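How to Report a Success Rate From Simulation Without Fooling Yourself

By Hiếu Hồ

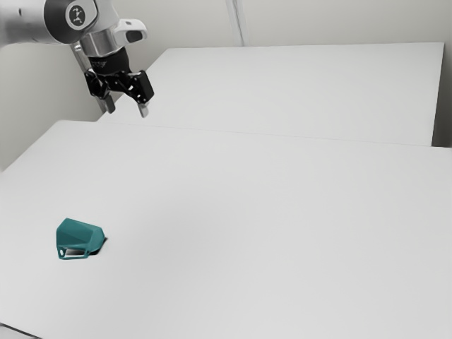
I read a lot of claims about robot arms, and most of them fall apart at the same spot. Somebody says the arm picks up a mug 100 percent of the time. Fine. Starting from where? Which way was the mug lying? Who decided what a pick was?

We had this problem ourselves at Vornotberg. Our in-house rules ran to 38 pages and didn't define "success" once. What follows is the short version I'd trust, more or less.

Step 1. Write down what counts before you run anything. Ours says the mug must be off the table and still in the fingers when the episode ends. Touching it earns nothing.

Step 2. Fix the starting poses and save them in a file. Include mugs on their sides, with the handle up and with the handle down against the table. If your list only has upright mugs, say so in the first line of the report.

Step 3. Record the seed, the simulator version and the friction settings. People skip friction. I have seen a bad grasp become a good one after a quiet change to that value.

Step 4. Count every episode, including crashes and timeouts. In our November batch we logged 3261 episodes, and 159 had been dropped as "invalid" by a script. Baltasar Barrios put them back in and our number got worse. Good.

Step 5. Keep simulated and real results in separate tables. Never average them. A clean white tabletop with one mug on it is an easy room to look good in.

Step 6. Have someone outside the team rerun it from your files alone. If they have to ask you a question, the files aren't finished.

Will this make your results safe to quote for real hardware? No, and I'd be wary of any checklist that promised it.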